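The Quiet Joy of a Paired Sock

My grandmother kept her socks in a biscuit tin. They were rolled so tightly that if you dropped one it bounced, and as children we were allowed to play skittles with them along the hall provided every single one went back in the tin before tea. I thought everybody's socks lived like that. Then I moved into a shared house with four other people and one tumble dryer, and for the next ten years I owned what can only be called a heap.

I'm writing this to tell you that the heap is over, that it took one wet weekend in February, and that I enjoyed it so much I went round to my sister's and did hers.

What set me off was a visit to Hwa-young Koo, who runs a small mending and laundry workshop called Trallum above a bicycle shop. I had gone to talk to her about darning. We did get to darning eventually, but first she had a basket of clean washing to get through and she asked if I'd mind chatting while she did it. I didn't mind at all! I sat on a stool with a mug of tea and watched her turn a tangle of wool and cotton into a drawer full of neat little parcels, talking the whole time, hardly looking down, and I went home that evening and emptied my own drawer out on the bed.

There were 17 socks in it with no partner. I'd been carrying some of them from flat to flat for years.

Start with everything

Hwa-young's first rule is that you can't sort socks a bit at a time. You want all of them, from everywhere: the drawer, the washing basket, the airer, the gym bag, the bottom of the bed, inside the duvet cover (always check inside the duvet cover) and the toes of your wellies. Wash what needs washing and then tip the whole lot out on a bed or a big table where there's plenty of light. Daylight is best. Navy and black look exactly the same under a warm bulb, and I have gone to more than one wedding with proof of it on my feet.

Spread them flat before you match anything. I wanted to start grabbing pairs straight away and she wouldn't let me. Once they're all lying the same way up, toes towards you, your eye does most of the work. The easy ones jump out first, the stripes and the spots and the pair with the foxes on, and you can clear those in a couple of minutes. Then you're down to the plain ones, and for those you need to look at the cuff. Ribbing is wider on some makes than others. Some toes have a flat seam and some have a ridge. If you have a household of people with much the same size feet, a stitch of coloured thread inside the cuff saves no end of arguing, and you can do a whole family's worth in front of a film.

The odd ones go in a bag. Give them until the end of the month. After that they're polishing cloths, and very good ones too, particularly for shoes, as you can put your whole hand in.

To ball or not to ball

Now we come to the part where people get heated. I asked friends how they put their socks away and got longer answers than I've ever had on politics.

The classic ball is the one most of us learnt at home. You lay one sock on the other, roll from the toe and then turn the top cuff back over the whole thing. It's quick, it never comes apart and it makes a lovely thud when it goes in the drawer. The complaint is that the outer cuff gets stretched every time, and it's always the same bit of elastic taking the strain. Kamran Bagheri, who used to buy hosiery for a department store and is a ferociously well-dressed man, won't have a ball in the house. "You're asking one sock to be a suitcase for the other," he told me, and he said it with real pain.

Kamran folds in thirds. Pair laid flat, toe up to the middle, cuff down over it, then stood on its edge in the drawer like a file. It does look wonderful. You can see every colour at once and you never have to dig. Thick socks do very well like this, because they have enough body to stand by themselves. Thin ones slump unless they're packed quite snugly, so you want a box or a divider to hold them up.

Then there's the tuck, which is Hwa-young's way and has become mine. You fold the pair loosely until it's a short stack, open the cuff of one with two fingers and slide the rest in, just far enough that it stays put. There's no rolling and very little pulling. You end up with a soft pouch with a sort of tongue sticking out of the top, and you can pull it apart one-handed in the morning with your eyes shut. It took me a few goes to get the depth right. If you push everything in to the bottom you've made a ball by another route; leave too much out and it unfolds in the drawer.

For ankle socks and those tiny trainer liners, which are too short to fold into anything sensible, simply lay one inside the other, heel in heel, and put them in flat. They take up next to no space.

The pouch, in more detail

I had a lot of questions about the tuck once I got home, so I rang Hwa-young back, and she was very patient with me.

Her advice is to choose the sock with the better cuff as the outside one and swap them over each time you wash, so that the wear is shared. If you have a terry sock, the looped towelling kind, it grips beautifully and hardly needs tucking at all. Fine wool is slippery and wants one more fold. Fluffy bed socks are in a class of their own: they have so much spring in them that you have to press the air out with the flat of your hand before you start, and even then they come out looking like a bread roll. I find this very cheering.

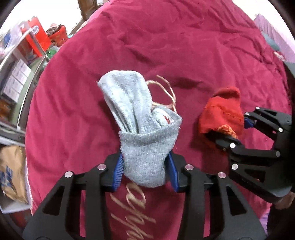

She also told me to have a look over each pair as I go, and this has turned out to be my favourite bit of the whole business. You have both socks in your hands for a few seconds, so you notice things. A heel that's going thin can be darned in ten minutes before it's a hole, whereas a hole takes an evening. Bobbles come off with a comb. Lint comes off with a damp hand. Loose threads inside the toe should be snipped and never tugged, especially on patterned socks, where the spare yarn is carried across the back of the design and one good pull can pucker the whole foot.

A drawer worth opening

My chest of drawers came from a junk shop in Ukska Street and the top drawer is shallow, which I used to curse and now think is ideal. One layer of socks fits and no more. I bought no fancy inserts. Two shoeboxes with the sides cut down did the job, plus a long box that once held a desk lamp. Thick socks are at the back, everyday ones in the middle, and the front is for what Csenge Deák calls the happy socks.

Csenge teaches the evening knitting class I go to, and she believes that everybody should have at least one pair too bright to be sensible. Hers are orange with green heels. Mine are a red so loud that I spent years saving them for an occasion, and since they've been at the front of the drawer I have worn them to the dentist, the bank and a rather dull meeting about parking. Having them where you can see them makes all the difference! I'd forgotten I owned half the things I like best.

If you share a drawer, give each person a box of their own and let them keep it however they please. Manikandan Bhat and his husband have run this system for 19 years. One box is filed by shade from cream to charcoal. The other, he says, looks as if a badger has been in it, and they're both perfectly content.

Keeping it going

I expected to slide back into the heap by spring, and so far I haven't. The thing that's helped most is drying socks in their pairs. I peg them together by the toes on the airer, so when they come off they're already matched and all I have to do is tuck. A load takes me the length of the weather forecast and a song.

My sister, whose three children bring home a truly astonishing number of football socks, has gone for a mesh bag each. Dirty socks go into the bag, the bag goes into the wash zipped up and everything comes out together. She still balls hers. I've tried to talk her round and she says she likes the thud.

As for the 17, nine found their partners in the end. Four were down the back of the radiator, one was inside a pillowcase, and the rest came out of a suitcase I hadn't opened since a holiday in the rain. The other eight have been cleaning my bicycle.

Hwa-young Koo teaches darning and basic mending at Trallum through the winter months. Beginners are welcome, and you should bring a sock with a hole in it.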